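Wadameck Community Help
Home and Furnishings > Tables and Linens

Tablecloth narrower than the table: is a larger size required?

Posted by Maxine Ellery
Our office is responsible for the activity room at the Foris residence hall. The room has one long rectangular table, which is covered year-round with dark blue felt to protect the top. In May we purchased a printed tablecloth to brighten the room, and it does not reach the two long sides of the table. The supplier, Quintero, has confirmed that the next size up is available but is not able to accept the present cloth for return, as it has been laundered. The cloth also shifts when residents lean on it, and the front hem does not lie flat after washing. I would be grateful for advice on the following points: whether the cloth should be replaced, how it may be kept from moving, and how the hem should be treated. The table is used for sorting and handling small household articles, and is not used for meals. Pins are not permitted in the room.

3 replies

Posted by Baltazar Ayala
Buy the bigger one. Measure the table first, then add 8 inches to the length and 8 to the width, which gives a drop of 4 inches on every side. Anything shorter will look like a mistake.

Posted by Imelda Dagdag
A replacement is not necessary for the use described. A cloth that covers the full table and hangs down on all sides is suitable for dining, but it is easily caught by sleeves and chair arms when people are reaching across to handle things. Our department furnishes 14 activity rooms, and we have used narrower cloths over felt in most of them without complaint.

With regard to movement, felt already provides a fair amount of grip. If the cloth continues to shift, place short lengths of rubberized shelf liner between the two layers, near the corners. Double-sided fabric tape also holds well but must be removed before each wash. Weighted clips are sold for outdoor tables and should be avoided here, as they get in the way along the front edge.

The hem should be pressed while the cloth is still slightly damp, from the wrong side, working from the center toward each corner. Please test the iron on a corner first if the care label is missing. If the hem has shrunk more than the body of the cloth, pressing will improve it but will not correct it fully. In that case the stitching may be let out and sewn again, which most alteration counters will do for a small charge.

Posted by Guadalupe Espinoza
I agree with the reply above and wish to add a note on placement. At the Skeltuveo day center we were given the same advice regarding size and decided to keep our cloth. The important matter is to settle where the uncovered felt will fall, and to lay the cloth the same way each time so that the room looks cared for. Ours is a white cloth with small orange berries and sage-green leaves, and it leaves a strip of dark blue felt along both sides, the wider one on the right. The front edge hangs slightly over the table, and the lower hem is as wrinkled and uneven as the one Ms. Ellery describes. A pale, open print has suited us well, and articles such as a black stapler or a mint-green hairbrush are easy to find on it. We launder the cloth every Thursday and keep a second one in the cupboard for use on that day.

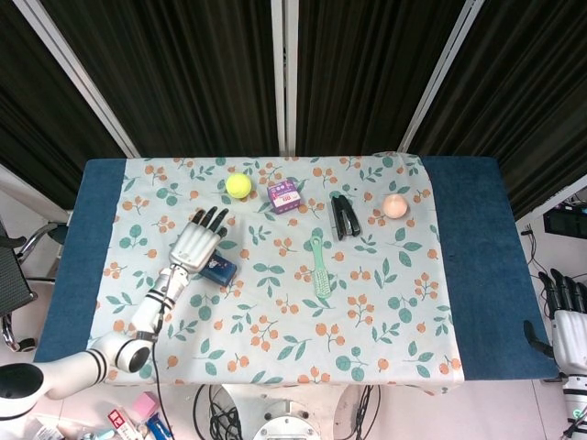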